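I'd been told to bring a notebook and an empty stomach, and I'm glad I listened! The woman who runs the small bread school in Stesmont had three loaves cooling when I walked in (rye, a plain white and something dark with walnuts), and she wouldn't talk about any of them until I'd tried a slice of each.

She bought her first starter in a jam jar from a market stall in Cundemetti and killed it in nine days. "I fed it whenever I thought of it, and I thought of it twice," she told me. The second one is still going. It lives in her fridge door next to the mustard.

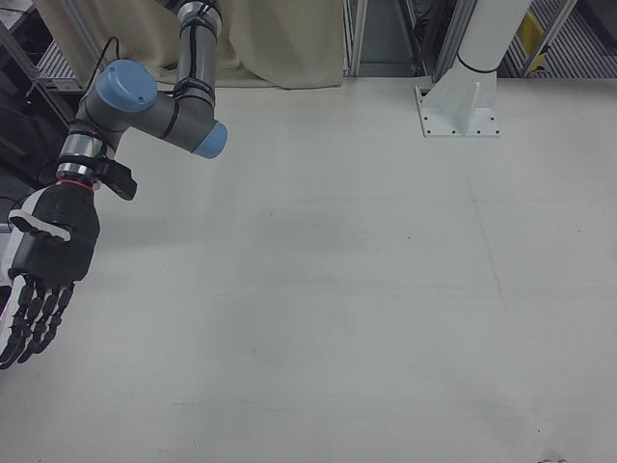
How often does a starter need feeding if you only bake now and then? Once a week is plenty if you keep it in the fridge, she said, and even two weeks won't hurt a healthy one. She takes it out the night before, gives it equal weights of flour and water, and has it bubbling by breakfast.

I confessed that my own loaves come out flat as a plate. She asked how warm my kitchen was (cold, it's always cold) and told me to stop watching the clock. Her everyday loaf ferments for five hours in May and closer to nine in winter, and she judges it by the wobble of the bowl. She mixes 80 grams of starter into the dough and has never seen a reason to change it.

We got onto flour, and then we stayed on flour for a very long time. She likes the stone-ground wheat from Lai, though she says it drinks water like crazy and you have to add it slowly. For rye she goes to the mill at Arnov, where she once bought so much that she had to leave her suitcase with the miller and go back for it.

"People get so worried about the shaping," she said, "and then they cut the bread while it's hot and squash the lot."

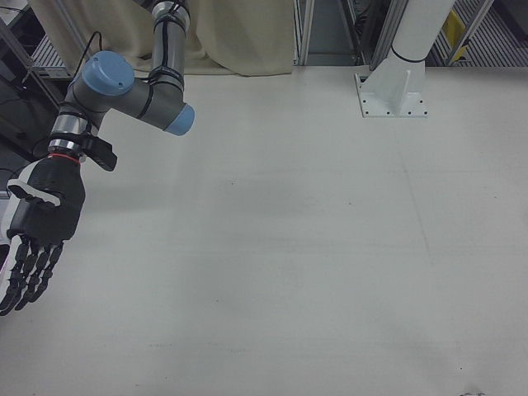 One of her students, washing bowls at the back, called over that the waiting was the worst part and that he'd eaten half a loaf in the car more than once. She laughed and said she had too, and that rye really should sit until the next day. I asked whether she ever manages that herself. "With the rye, sometimes," she said, and cut me another slice to take home on the train.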